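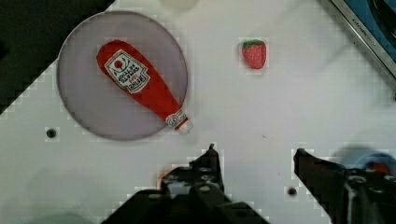 One reader of the Kulcombe workshop's newsletter wrote in to ask why anyone would spend a winter teaching an arm to clear a toy table when a child could do it in a minute. The builder has heard the question before and doesn't mind it.

"I'd have started with real crockery if I could afford the breakages," he says. "Toy food is light and it comes in awkward shapes. A strawberry wants a different grip from a ketchup bottle."

He began the arm at home in Adholm and moved it to the shared workshop in December, when the kitchen table was needed back. The parts have cost him 678 pounds. The fingers are on their third version. The first pair flexed, and the second pair fouled the wrist when the arm folded.

He writes the control code himself, on top of a free package called Kodileo. Each task is shown to the arm by hand, up to 200 times, before it tries alone.

"Bottles are the worst. They roll, and if you close on the wide end you push them off. I go for the neck now."

The camera rides at the wrist, and its cable has been replaced twice. He would like a better one, but 400 pounds is more than he wants to spend before the summer.

Next he plans to rebuild the base. He works on it most Sunday mornings, from 11 until the workshop shuts.

We use cookies to improve your visit. Accept all | Manage settings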